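Ticket: Right hand drifts open during can-to-drawer demos (simulated kitchen, glove teleop)
Status: Resolved, follow-up open
Project: Wotance countertop tasks

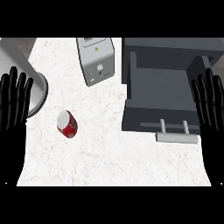

Summary

We are recording demonstrations for the "put the can in the drawer and close it" task. The operator wears the Joubert gloves and drives both simulated hands. Starting poses look great and the arms track beautifully, but partway through the lift the right hand slowly uncurls and the can slides out. The left hand is fine. It happens in most takes, and it's costing us a lot of good demos!

Setup

Simulator build: Zorthorpe, August release
Gloves: Joubert, both on the same receiver
Layout: soda can starting on its side, drawer starting open
Control rate: 90 Hz
Target: 118 accepted demos for this layout

Steps to reproduce

1. Load the layout and hold both hands open, fingers up, until the start tone.
2. Reach for the can with the right hand and close the fingers.
3. Lift and move toward the drawer at normal speed.
4. Watch the finger angles in the side panel. The ring and little fingers start opening first, then the middle.

Expected: fingers stay where the operator holds them.
Got: can dropped short of the drawer in 32 takes. We kept all of them in a separate folder in case anyone wants to look.

Log

9:10 a.m. First guess was friction, as the can starts on its side and is an awkward thing to pick up. Raised the friction on the fingertips. The grasp felt lovely and grippy for a moment and then the fingers opened anyway. Put the value back.

9:45 a.m. Replayed a failed take from the recorded commands with no operator. Same drop, same spot. Really useful result: the bad motion is already in the commands, so we can leave the physics alone.

10:20 a.m. Swapped the task so the left hand does the pickup. Clean every time, if a bit clumsy for a right-handed operator reaching across to the drawer.

10:50 a.m. Compared raw glove readings with the retargeted joint angles. Raw readings from the right glove are steady while the operator holds a fist. Retargeted angles creep toward zero. So the glove hardware is off the hook, and we were very happy about that, having only one spare.

11:30 a.m. Found it. The retargeting step has an auto-recenter option that treats a still hand as a resting hand and pulls the zero point toward it. It was on for the right glove and off for the left. The right profile was copied from the Drustalent pouring task, where it had been switched on for long idle waits between takes.

11:40 a.m. Turned auto-recenter off in the right profile, restarted the retargeting process, and recalibrated both gloves. Flat hand, fist, thumb to each finger, flat hand again.

12:15 p.m. Ran 18 takes in a row. No drift and no drops! The drawer push at the end is smoother too. The operator had been squeezing harder and harder to fight the drift, and that made the whole arm stiff. You can tell the difference in the wrist traces right away.

Fix

In the right hand profile, set auto-recenter to off, then restart retargeting. Reloading the scene alone does not pick up the change. Recalibrate before the first take.

What to do with the old demos

Please don't train on the affected takes, even the ones that got the can into the drawer. The operator was correcting for the drift the whole way, and the policy would learn that extra squeeze along with everything else. They are tagged "recenter-on" and filtered out of the export.

Operator tips that came out of this session

Pause briefly with the fingers around the can before lifting. The pause shows up nicely in the data and gives a clear grasp phase.
Come at the drawer handle with an open hand and push with the fingers together. Hooking it tends to catch a fingertip.
If a take goes wrong, open both hands flat and hit reset. Don't rescue it unless you are recording recovery demos.

Follow-up

Add a warning at startup when the left and right profiles have different recenter settings. Still open, and anyone who wants it is welcome to grab it. Recording for this layout picks up again after lunch.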